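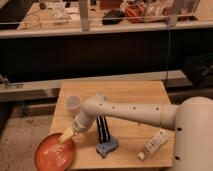 *A small table at Mellside with a few things out on it, orange dish in the corner.*

I promised I would write up the open house for everyone who couldn't make the drive, and it has taken me longer than I meant it to, so thank you for your patience (and thank you to those who kept asking!). We went in January, Citlali Arellano and Dulce Zamudio and I, and we left home before it was light because Dulce wanted to be there for the first walk-through. It's 61 miles if you don't stop. We stopped.

Mellside is bigger than it looks from the road. You come in past the loading doors and sign your name at a folding table, and then they hand you a paper map that somebody had clearly drawn by hand and photocopied a few too many times. The Nemness people have the ground floor, where they make small furniture, and upstairs is a string of rooms where household things get set out and looked at. Perla Varela took our group around. She has worked there a long time and she talks the way my aunt used to, starting three stories before she finishes one, and I could have listened to her all day.

Downstairs was loud and smelled wonderful. They were gluing up tabletops, and she let us run our hands over one that had just been sanded. Citlali asked so many questions about the finish that the man at the sander turned it off and came over to talk to her. I won't try to repeat it all. The short version is that they use a thin finish and put on more coats of it, and they let it sit a good long time in between. They were working on an order of 400 when we were there, and the stacks went most of the way down the hall.

Upstairs was more my speed. The room I liked best has a speckled beige carpet, a long low wooden ledge behind the table, and a big dark-fronted workbench with a white top at the back. The table itself is one of the little square ones, a light wood with a bit of orange to it, and I have to say it looked very much at home. Perla said they like to see how a table gets along with ordinary belongings, the kind of stuff that piles up in a real house by the end of the afternoon. So there was a frosted plastic cup, and a shiny orange dish, and a striped black-and-white thing with a light blue piece at the bottom that Dulce and I could not agree about. She thought a brush. I thought maybe a comb. We never did settle it, and we were still going at it over lunch.

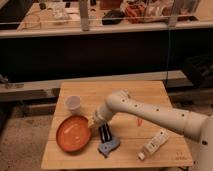 What I noticed, standing there, was how much the color of the wood does for everything on it. I have a dark table at home and I have always blamed my dishes for looking dull. Orange on that honey color is so cheerful! Citlali said I should stop looking at it like that or I'd be carrying one home, and she knows me pretty well. The frosted cup looked nice too, and that surprised me more, because I've had cups like that in the back of my cupboard for years and never given them a second thought.

Perla also got talking about size. A square table that small sounds like it would be no use to anybody, but she told us they sell more of them than the long ones, mostly to people in apartments and to grandparents who want something low for the kids to eat at. Itzel Ochoa, who was in our group and had come up from Sepúlveda with her mother, said she keeps hers next to the back door and everything she owns ends up on it. I believe it. Mine would be the same in a week.

Lunch was in the break room and cost nothing, which I did not expect. Soup, rolls, and a tray of lemon bars that were gone by the time the second group came down. They had planned on 24 visitors for the morning and 70 had signed the sheet by noon, so if you go next time, go early. Yolotzin Escobedo was running the coffee and kept apologizing about it, but the coffee was fine.

After lunch you could go through the seconds room, where the tables with a knot or a scratch get marked down. I looked at every one of them. Dulce bought two stools and then we had to work out how to get them in the car with the three of us and our coats, and I rode home with a stool leg against my shoulder.

A few practical things, for those of you thinking about going:

- Park on the Tondent side. The front lot fills up.
- The stairs are steep, but there is an elevator behind the office if you ask.
- Wear shoes you don't mind getting sawdust on.
- The seconds room takes checks and cash only.

They're planning another open house once the weather warms up, and Perla said to call the office and put your name down. I've put mine down already, and Citlali's too, though I still need to tell her.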